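The Colour Book

Ylva Engebretsen came into Isaksson's at ten past nine with a scarf over her hair and asked if she could sit at the back. Signe put her in the chair by the sinks and took the scarf off. She had done it herself the night before, out of a box.

"It said warm chestnut," Ylva said.

"How long did you leave it on?"

"The phone rang."

Signe lifted a section at the crown and looked at the roots, which had taken the most. The ends had hardly changed at all.

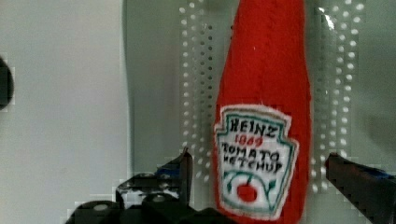 Borghild Kristiansen kept the colour book under the till, and every regular had a page in it. Ylva's went back to 2000, when she had been a mousy blonde and wanted to stay one. Signe turned the pages with her elbow because she already had her gloves on. There was nothing in the book for what she was looking at now. Near the parting it was the plain bright red of a toy ketchup bottle, the soft felt kind with a white label sewn on the front, and it had the same flat look, with no shine to it anywhere.

"Can you get it out by two?" said Ylva. "I'm giving a speech."

"I can get it darker by two."

"Is that the same thing?"

"No," said Signe, and went to look for the green-toned brown.

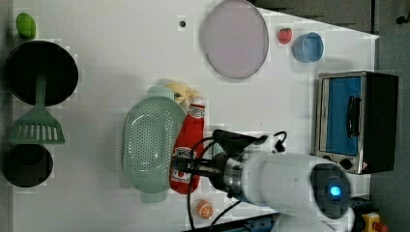 The Back Room

There were two tubes left, both Zekero, and one had been squeezed flat. Signe weighed what she had. It came to less than she wanted, so she let it down with an ash from another range and wrote both numbers on her wrist in biro.

Borghild came through the curtain and read them upside down.

"You've never put those together," she said.

"I have. On my sister."

"Did it hold?"

"It held till June."
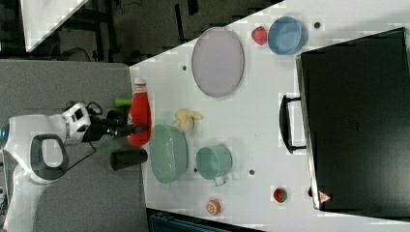
Borghild thought about this. She took the brush out of Signe's hand, stirred the bowl twice and gave it back. Then she went out front and told Ylva it would be 1399 kroner, and Ylva said that was fine, in the voice of someone who would have agreed to anything.

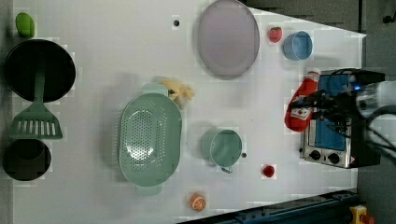

Raltgate Evening Writers - Members' Stories

They did a strand behind the ear first and waited. Ylva talked about the speech. It was for her brother, who was leaving the ferry company, and she had cut it down to 300 words and still thought it was too long.

Signe wiped the strand with a towel and held it up to the window. It was brown - a bit dull, a bit cold, but brown.

"Go on, then," said Borghild.

Signe parted the hair down the middle and started at the back.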